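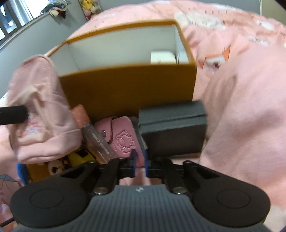
Gripper update, quick one. Writing between runs so excuse the spelling.

Bedroom numbers are in. 1,057 demos, all done by hand with the hand-held gripper, all of the same job: small things lying on a bed, put them in the open cardboard box. Collected in 11 homes over May. Bohdan Tkachuk trained on the lot and we finally have something to say besides "still collecting".

Short version: filling the box works better when the person doing the demos stops before each grasp. Fingers open, pointed at the thing, hold it a beat, then go in. We've been calling it the pause. Not a great name. Oksana Ostapchuk wants "settle", Stepan Mykhailiuk says settle is what his control loop does and she can't have it. Pause for now.

Why we tried it. Last round of demos was smooth and fast, everyone was proud of how fast. Policy trained on them was awful on bedding. It would start closing on the way in, catch a fold of the comforter, and lift the whole bed covering toward the box. Very determined about it too. On a tabletop the same policy was fine, so we blamed the camera, then the lighting, then the finger pads, lost a good while on each. Charmaine Tshabalala sat and watched the demos back at quarter speed one afternoon and said look, none of you ever stop, there's no clear moment where the gripper is lined up and open. The policy was learning one long swoop. On a hard table a swoop is forgiving. On a soft bed the surface comes up to meet you.

So we redid it. Same gripper, same kinds of objects, half the demos with the pause and half without. No change to the network at all, which Bohdan would like written down becuase people keep asking.

How we tested: 200 trials, split evenly between the two policies, in homes that weren't in the training set. Soft pouches, flat cases with a snap flap, slim packages, rigid boxes with a lid. Bedding left as found. A trial counts only if the item ends up inside the box and the comforter doesn't. Stepan was strict on this last part.

What we saw:

Pause policy grabs cloth far less. Clear enough that the person scoring could usually tell which policy was running, which is a problem for blind scoring, so Charmaine is rescoring from video with the approach trimmed out. Not putting the final rates in a newsletter till she's done. Sorry. They'll be in the writeup.

Flat things next to taller things still bad, both policies. A flat case lying against a box is the worst of the lot. One finger has to go down into the gap between them and it would rather not.

Soft pouches, mixed. If the pouch stands up, easy. If it's gaping open the policy sometimes goes for the inside edge, gets a nice grip on one layer, and carries it hanging. Counts as a success under our rules. Oksana T. thinks it shouldn't. She has a point if there's anything in the pouch.

Patterned comforters. We expected trouble here, printed animals and patches the same size as the objects and so on. Some trouble. The fast policy went for the print a few times, the pause policy did too but would hover, then wander off and find a real object. Small numbers, don't quote us.

Slower, yes. Every pick costs extra time and Bohdan's policy copied the hesitation faithfully, including one demonstrator's habit of pausing twice. We're trying a version where the pause gets shortened in the data after the fact. Keep the moment, drop most of the waiting. First try looked okay. Second try not. Don't know yet.

Notes for anyone collecting this month:

Open the fingers fully before you pause. Half-open pauses are useless and we threw a bunch out.

Keep the target in the gap between the fingertips when you hold. If it's hidden behind a finger pad, back off and come in again, leave the mess in the recording, that's fine.

Don't flatten the bed! Folds and lumps stay. Oksana Tkachenko found a whole session where someone had smoothed the covers between every demo, very tidy, no use to us.

Don't arrange the items nicely either. Leaning, overlapping, half under each other, all good.

Box stays open and stays where you put it for the whole session. Move it between sessions as much as you like.

Wipe the pads. Lint gets on them.

We have 4 grippers going now and one has a stiff left linkage, tagged with green tape, please don't take that one out until Stepan has had a look. If you already have it, and your demos feel lopsided, tell him, he can flag the files.

Next up is drawers. Same question, does a pause help when the soft stuff is packed in and there's a hard edge all round. Stepan thinks less. Charmaine thinks more. We need homes for it, preferably messy drawers, ask at the lab or leave a note on Oksana Ostapchuk's desk. A session takes a morning if the lighting cooperates and you can keep your own stuff out of it or leave it in, up to you.

Bohdan has the training configs and both data splits on the shared drive, folder is called pause_bed, readme is out of date, he knows. Draft writeup goes round once the rescoring is finshed. Comments to Charmaine please and not as replies to everybody like last time.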